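Plakama Tower Refurb Notes
README for the shared folder

Last revised 02/05/2022

What this is

Notes and pictures on swapping hard drives in the old office towers that came to Plakama when Getex cleared out its back rooms. There were 46 of them, all beige in spirit if not in colour. The folder covers the drive swap only. Memory, fans and the mystery of the sticky power buttons have their own folders, and the last of those is mostly complaints.

Who it's for

Anyone at the Pruston or Robles benches who has a tower on its side and a drive to put in it. You should know which end of a screwdriver to hold. Beyond that we assume very little, having met ourselves.

What's in the folder

pictures/ holds the stills, sorted by bench session
notes.txt is one line per tower, in whatever mood the writer was in
parts.csv lists drives in and drives out, with capacity and whether the label could still be read
old/ is where earlier versions of this README go to be ignored

The columns in parts.csv are tower, drive_in, drive_out, capacity, label_ok and remarks. Remarks is free text. Please stop using it for lunch orders.

Before you start

Power off at the wall, lead out, then hold the power button in for 6 seconds. Lay the tower on its side with the open side up, and put the side panel somewhere you won't kneel on it. Look at the cables before moving any of them. Whoever routed them had a plan, and it was probably to go home early.

The drive and the bay

A 3.5-inch drive goes into the cage label up, connectors facing the cables. Check for a stray SATA lead lying across the rails first. It will be the one you need, and it will be underneath.
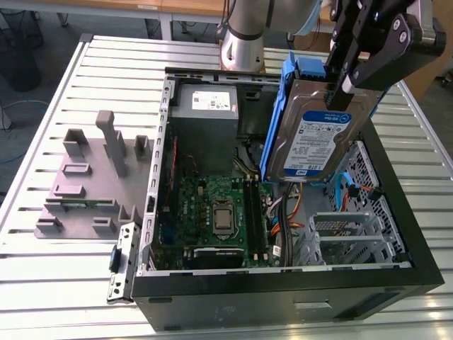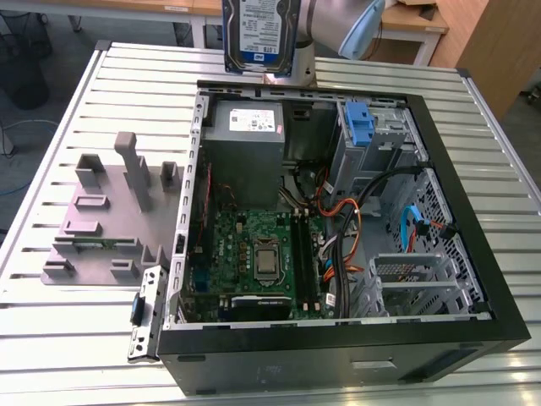 Drive over the open case, power supply at upper left, cage off to the right.

A note came in from Robles asking that the order of cabling be changed: data lead first, then power, as the power plug is stiff enough to drag a half-seated drive back out of the cage. The same note says to leave the cage screws finger-loose until both plugs are home, and wonders whether the person who wrote the original order had ever met a power plug. Fair enough. The steps below use the Robles order.

Steps

1. Slide the drive in until the screw holes line up with the slots in the cage.
2. Start 2 screws, one each side, finger-tight.
3. Data lead on. It only fits one way, though it will let you try the other.
4. Power plug on, with a thumb behind the drive.
5. Tighten up, then tuck the slack clear of the processor fan if one is fitted.
6. Fill in parts.csv before you put the panel back. You won't do it after.

Known problems

Some capacities were copied from the paperwork that came with the towers, which was optimistic. If the label and the file disagree, believe the label and fix the file.

Colour of cable means nothing as far as SATA goes. Earlier notes refer to "the good blue one". We have several blue ones and no idea.

Sessions from before June use the Pruston numbering, which skips wherever a sticker fell off. Don't renumber them. It was tried, and we now have two tower 6s.

Use and changes

Copy it, print it, prop up a monitor with it. Corrections go in notes.txt with the tower number at the front of the line, and get folded in here whenever the kettle's on.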